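Abridged or full version of a long political memoir for a book group?

Posted by Olga Alcaraz

Hi all, quick one I hope. Our book group picked Negussie's memoir for July, the one about the prison years and then the land reform stuff after. I went to order it and there are two versions. The full one is in 2 volumes, and then there's an abridged single paperback from Stoko that is way cheaper. The library has the full set but only one copy and I'm number 12 on the hold list so forget that.

Has anybody read both? My worry is half of us get one and half get the other and then we spend the evening going "wait that's not in mine". Also is the abridged one any good or is it just the famous bits. I read maybe thirty pages a night if I'm lucky. Some of the group are faster, some never finish anything, you know how it is.

Also if anyone knows whether the ebook is the full text or the short one, the listing doesnt say.

Prevby

Read both, years apart. Short version: get the abridged, all of you, same edition.

Longer version. The full set is better but it is a slog in the middle. Volume one is childhood, school, the strike, the arrest. Great. Then volume two opens with what felt like a hundred pages of party meetings, who voted for what, who wasn't speaking to who. If you don't already know the names you will drown. The abridged cuts nearly all of that and keeps the prison letters whole, which surprised me. I expected them to get chopped.

What you lose: the chapters on his mother, mostly. Real shame. And the toolmaking part, where he's learning a trade in his uncle's shop before the politics starts. In the full book that's a long slow chapter and I loved it, all about hammers and handles and how his uncle wouldn't let him touch the good ones for a year. Abridged has it down to a page and a half. I put it up on my blog when I wrote about the book.

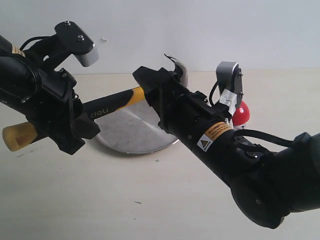 Claw hammer, black and yellow handle.

If one person in the group can get hold of volume one, have them read the mother chapters and tell the rest of you about it. We did that with a different book and it worked fine.

On page numbers, the Stoko paperback has a map and a list of names at the back. Use the list. Seriously, put a sticky note on it. My full set had no list of names at all, which was a pain.

Oh and skip the introduction till after. It gives away the escape.

zarkov2311

abridged is fine. my dad has the big one, never finished it

Stillreading

Going to disagree a bit with Prevby. I think the party meetings are the whole point? That's where you see him lose friends and why he's so careful later on. In the short version he gets out of prison and is just suddenly wise. Didn't buy it. But for a book group with one month, yeah, probably the abridged, I wouldn't do the full one in under two months myself.

For the ebook, mine was the full text. On my reader it said 2,311 pages, but that was with the font way up. Download the free sample first and look at the contents page. If it says Book One and Book Two it's the full thing. If it goes straight to numbered chapters it's the short one.

For questions to talk about, ask why he forgives the warden but not his brother. We got a whole evening out of that and one person went home mad.

Olga Alcaraz

Thanks everyone, going with the paperback. Sample says Book One so I'm telling the ebook people to hold off. Will try to borrow volume one for the mother chapters, the library might have it apart from the set, calling them tomorow.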